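Do Detangling Brushes Break Less Hair? Project Report
Hagos Araya and Golshifteh Abbasi
Oct 15, 2025

Every brush on the shelf at our drugstore promises less breakage. None of the packages say less than what. We wanted to find out if the claim means anything to a person with ordinary hair and ordinary mornings.
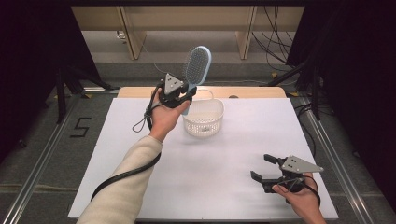
Light blue brush, fine bristles. 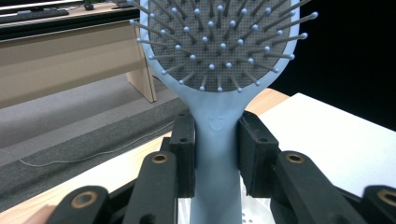
We asked 21 classmates to keep a brushing diary for 11 days and to collect the hairs left behind each time. That gave us 363 hairs long enough to measure. A hair with a root bulb had been shed, and we called anything without one broken.

Here is our first problem. A hair with no bulb may have snapped weeks ago and only come loose that morning. The brush gets blamed either way. The Wekby leaflet we read skips this question, and so do most of the websites we checked - they show a chart with no scale on it.

Our second problem is people. Golshifteh thinks most of the diaries were filled in from memory the night before they were due, and the handwriting backs her up. Two people also changed shampoo halfway through.

For what it's worth, brushing from the ends up seemed to matter more than which brush was used. We would not bet money on that. A fair test would need over 600 hairs and someone to check them who doesn't know which brush they came from. We plan to try again in March.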